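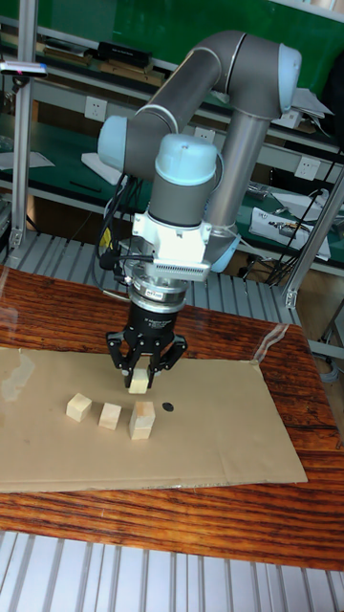 Week 5: Writing a survey question people can answer

Okay, picking up where we stopped. Last time we got through sampling (who you ask) and I promised we'd get to the fun part, which is what you ask them. I say fun. Beca Lewis, who taught this class before me, used to call it the week everyone finds out their questions are bad, and mine were no exception.

Start with the double-barreled question. That's when you squeeze two things into one: "Was the bus clean and on time?" If it was spotless and 40 minutes late, what am I supposed to tick? Look for the word "and" in every question you write, then look for "or." Most of the time you can split the thing in two and you're done.

Next up, leading questions. The obvious ones are easy to catch ("How much did you enjoy our wonderful new menu?") so I want you to watch for the sneaky ones. "Should the library stay open later so students have a safe place to study?" sounds pretty neutral until you notice the reason is baked right in. Take the reason out and ask it again. You can always ask for reasons in a follow-up.

Memory is a bigger problem than you'd think. Do you know how many times you ate out last year? I don't! People will give you a number anyway, because you asked for one and they're polite. Keep the period short. "In the past 5 days" gets you something you can use. If the thing is rare, like going to the dentist, you can stretch it, but give people a landmark such as "since last December."

Now, answer choices. Two rules: they shouldn't overlap, and they should cover everybody. I still see age groups like 20-30 and 30-40 in drafts, and some poor 30-year-old has to flip a coin. For agree/disagree scales, label every point with words if you can, and keep the same direction all the way down the page. On whether to have a middle option, people fight about this. I include one. Josée Ross is giving the guest session on scales and she'll tell you to leave it out, so you get to hear both sides and pick.

Order matters too. Whatever you ask first is sitting in people's heads when they get to the second question. General before specific is a decent habit - ask how satisfied someone is with the town overall before you ask about the potholes. Put the personal stuff (income, health, anything touchy) near the end, when they've warmed up a bit.

Our running case this term is the Kidach neighborhood survey. It went out to 200 households, and question 2 read: "Do you regularly use the park?" Half the comments in the margin were some version of "what's regularly?" One person goes every Sunday and says no, another goes once a month and says yes. The rewrite was "In the past week, on how many days did you go to the park?" Much duller, and a lot more useful.

Before you send anything out, test it. Sit down with a few people and have them think out loud while they fill it in. Don't help them! It's painful, I know, but the spots where they frown are the spots you need to fix.

For next time

Read the Marty chapter in the course pack, only the part on wording. Bring a draft questionnaire, one page, on paper please. You'll swap with a partner and mark it up.

If you're in the Fernia group, Filippos Giannakopoulos has your topic list. Drafts are due Jun 11, 2021, at the start of class. Office hours are the same as always, and you can bring half-finished stuff.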